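MISHOLM — Staleo, a supplier of shared drinks stations for small offices and meeting rooms, has published a revised layout guide for tabletop beverage service. The guide covers sites with no plumbed machine and no dedicated kitchen, where tea and coffee are set out on an ordinary table or counter. It takes effect in December for all sites on a Staleo supply contract and is available to other sites on request.

The revision replaces the earlier single-sheet instruction with a full specification for the table surface, the cup tray, bottled drinks, instant coffee, and the end-of-day check. Sites already using the earlier sheet do not need to buy new furniture. Most will need to move the cup tray and change the order in which open containers are put out.

**Scope**

The guide applies to unattended drinks tables, meaning tables where people serve themselves and where stock is checked by site staff at fixed times. It does not apply to catered events, vending equipment, or any station with a refrigerated cabinet. Sites with both a refrigerated cabinet and a table should follow the cabinet supplier's instructions for anything stored cold and the Staleo guide for everything else.

A standard table is one that serves up to 100 people per working day. Larger sites are expected to run more than one table instead of extending a single one. During the review, long tables were found to collect duplicate open bottles at each end, and stock rotation suffered as a result.

**Table surface**

The working depth of the table must be at least 700 millimeters, measured from the front edge to the wall or screen behind it. Shallower tables may be used for bottled drinks only. They should not be used where a kettle is present.

A dark, matte surface is preferred. Spilled sugar, creamer, and light-colored powders show up quickly against it, and glare from overhead lighting is lower. Sites with a light-colored surface may keep it but should add one surface check per day, carried out at the same time as the midday restock.

The wall behind the table should be plain and washable. Notices, price lists, and allergen sheets belong at the side of the table at eye level. Notices fixed to the wall behind the drinks tend to be splashed and are difficult to read from the front edge without leaning over the cups.

Tablecloths, paper runners, and adhesive mats are no longer permitted. The earlier sheet allowed a runner under the coffee jar. That allowance has been withdrawn.

**Cup tray**

Reusable cups are kept on a single tray with a flat base. The tray is placed in the center of the table. Under the previous arrangement it stood at the far left, and people reaching for a drink on the right had to pass their sleeves over open containers.

Cups are set out individually and are not stacked. A stack saves space, but the outer wall of each cup is handled when the one above it is removed, and cups of slightly different taper can bind together. Cups should be a single color per table so that a cup brought from elsewhere in the building is easy to identify and return.

The tray is wiped at each restock and washed at the end of the day. It should be lifted clear of the table for both operations. Sliding the tray moves any liquid under it toward the front edge.

**Bottled drinks**

Bottled tea is sold in the sizes most often used on unattended tables and accounts for the largest share of rotation errors. The guide sets out the following rules:

- No more than one open bottle of each variety may be on the table at any time.
- Bottles stand upright with caps fully closed between servings.
- Labels face the front edge of the table, with the name of the variety readable from a standing position.
- Plain and flavored versions of the same drink stand on opposite sides of the cup tray.
- A partly used bottle is finished or discarded before a sealed bottle of the same variety is opened.
- The opening time is written on the cap or on a tag at the neck.
- Bottles are discarded at the end of the working day in which they were opened, regardless of the quantity remaining.

The rule on separating plain and flavored versions is new. Many oolong and green teas are sold in near-identical bottles, and people selecting by shape or cap color frequently pick up the wrong one. Placing the cup tray between them forces a choice of side before the bottle is lifted. Sites reported fewer half-poured cups left on the table after making the change.

Where labels are printed in a language not read by everyone on site, a small card giving the name of the variety in English should be placed in front of the bottle. The card must not be attached to the bottle itself, as it will be thrown away with it.

**Instant coffee**

Instant coffee is kept in its original container wherever that container has a screw lid. Transfer to canisters is permitted only if the canister has an airtight closure and carries the product name, the batch code, and the date of transfer. In practice, the original jar is easier to manage, and the guide recommends it.

Glass jars are preferred over tins and pouches. The fill level can be read without opening the container, and clumping caused by a wet spoon is visible through the side. Jars with flat facets are easier to grip than fully round ones, particularly with damp hands.

A jar is lifted by the body, with the lid fully tightened. It must not be carried by the lid. Lids that are cross-threaded or only half-turned will hold the weight of a jar for a short distance and then release it, and broken glass in a drinks area requires the disposal of everything open on the table.

Spoons are stored outside the jar. One dry spoon is provided per jar and replaced at each restock.

**Restock and end-of-day check**

Restocking takes place 2 times per working day, at midday and at close. The midday restock covers bottle levels, cup numbers, spoons, and the surface wipe. The closing check adds disposal of open bottles, washing of cups and tray, tightening of all jar lids, and a dry wipe of the jar exteriors.

The person carrying out the check signs a log kept at the side of the table. The log has a line for each container and a separate line for the tray. Blank lines are treated as missed checks. Logs are retained at the site until the following quarterly visit and then collected by Staleo.

"The earlier sheet was written for sites with a kitchen next door," said Gert Molefe, technical lead for layout standards at Staleo. "A large part of the contract base now has a table, a wall, and a socket. The specification had to start from that and work outward."

Molefe said the company had considered supplying a molded insert to fix the position of each item. "It was tested and withdrawn. Bottle diameters differ too much between brands, and the insert was harder to clean than the table."

**Compatible products**

The guide is written to be independent of brand. Any cup, tray, bottle, or jar that meets the stated requirements may be used. For sites ordering through the Staleo catalog, two product lines have been checked against the specification. Özkan supplies flat-base trays in black and gray with a raised lip. Girent supplies colored plastic cups that remain stable when standing singly. Both lines are sold by the case with no minimum order for contract sites.

Sites using older trays with ribbed or perforated bases may continue to do so until the trays are due for replacement. Perforated trays must be dried on both sides before they are returned to the table.
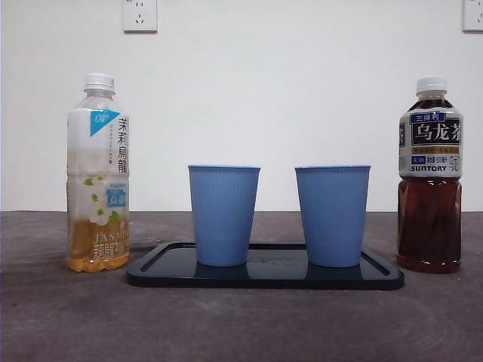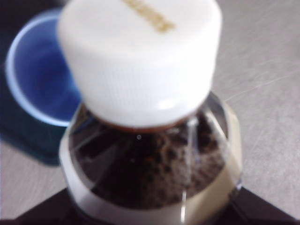
Site managers will be asked to check their own tables against the guide before the first quarterly visit under the new specification. The check starts at the cup tray and moves outward, first to the bottles and then to the coffee. For the bottles, the two oolong teas are a typical case: the jasmine variety stands to the left of the black tray and the Suntory bottle labeled 乌龙茶 to the right, with the light blue cups between them. The jasmine bottle is down to a low level and would be finished or discarded before another of that variety is opened. For the coffee, the points to confirm are that the white lid is fully tightened and that the granules can be inspected through the glass. Any departure from the guide is entered in the log with the corrective action taken.

**Availability**

The layout guide is supplied as a printed booklet and as a file suitable for printing on standard letter paper. Contract sites receive 2 printed copies, one for the table log and one for the site office. Replacement copies can be ordered with regular stock.

Questions on the specification should be sent to the Staleo layout standards desk in Misholm, marked for the attention of Gert Molefe. Requests concerning trays or cups should go through the catalog order line.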